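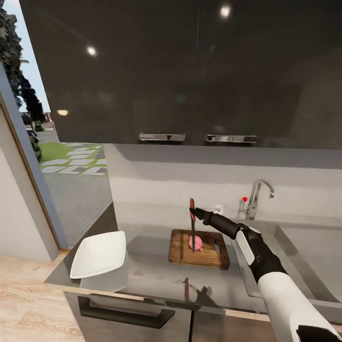
Skatberg, season one – review

Skatberg is a podcast on why people join violent movements and what gets them out again. Kaja Koppel hosts. The first season follows one former recruiter from a town she calls Bruleck, and she spent 271 days interviewing him and the family he left.

Episode 3 is the strongest. His sister reads from letters she never mailed, and Koppel mostly stays quiet. The research segments are weaker. A study of 312 former members gets quoted twice with no word on how they were picked.

Sound is fine on headphones, thin in the car. Ads run long – skip ahead at the break. Transcripts are free on the show's site, and the new season starts in February.

Four stars out of five.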